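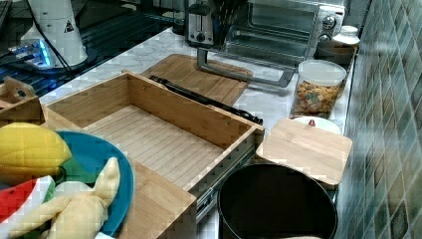 Nadiia Sirko told us in March that a comparison of grippers is only worth reading if everything except the gripper stays the same. We had planned to borrow a second arm and run both sets of trials side by side. After her comment we dropped that and ran everything on the one Vernonel arm, changing the gripper between sessions.

Comparing Two Grippers on Household Tasks
Student project report

1. Goal

We wanted to know which of 2 parallel grippers works better for ordinary kitchen tasks. The Pudden has short, wide fingers with rubber pads. The Trummer has long, narrow fingers with no pads. Both bolt to the same wrist plate. The arm was driven by a person through a Skastlow controller, so the results include operator skill as well as hardware.

2. Tasks

Pull a drawer open and push it closed.
Move plush fruit from a plate into a drawer.
Put a lid on a pot and take it off.
Pull a cabinet door open by its knob.

Objects were put back by hand between trials. We did not mark exact positions on the counter. The operator was told to start from the same arm pose each time, and a trial ended when the task was done, when the object was out of reach, or when the operator gave up. Giving up counted as a failure.

3. Trials

We planned 300 trials and finished 288. The missing ones were all drawer trials with the Pudden. A screw on the wrist plate had worked loose and we lost the rest of that session tightening it and redoing the calibration. We left those trials out and did not try to make them up later, when the operator would have had more practice.

4. Drawer and fruit

The drawer gave neither gripper much trouble once the fingers were over the front edge. Most failed attempts came from pulling at an angle, which made the slide bind. Slower pulls helped.

For the plush fruit the Pudden was better. Its wide pads held on even when the grasp was off center. The Trummer often caught only a fold of fabric, and the toy swung or dropped on the way over.

5. Door knob
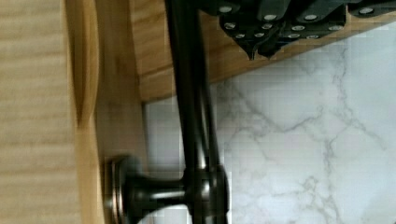
Did you try gripping the knob from the side instead of from above, asked someone who read our draft. We did, early on, but only with the Pudden, and the body of the gripper touched the door before the fingers could close. Those were practice runs and are not in the totals. We should have tried it with the Trummer too.

In the counted trials the Trummer did better on the knob. Long fingers can close on the stem behind the wide part, so the pull does not depend much on friction. The Pudden had to squeeze the outside of the knob and slipped when the door was stiff. The wrist camera was useful for lining up, but it was hard to judge depth with it. Operators usually checked the second camera before closing the fingers.

6. Lid

Results for the lid were mixed. Both grippers could lift it, and setting it down level was the hard part. We think this has more to do with the controller. Small turns of the wrist came through late, and operators tended to correct twice. A different gripper would not fix that.

7. Problems with the method

The 2 of us who operated the arm also scored the trials. The Trummer sessions came mostly after the Pudden sessions, so practice may explain part of the difference on the knob. It cannot explain the fruit result, which went the other way.

8. Next steps

Alternate the grippers within each session. Add pads to the Trummer fingers and repeat the fruit task. Log the delay in the Skastlow so that lid failures can be checked against it.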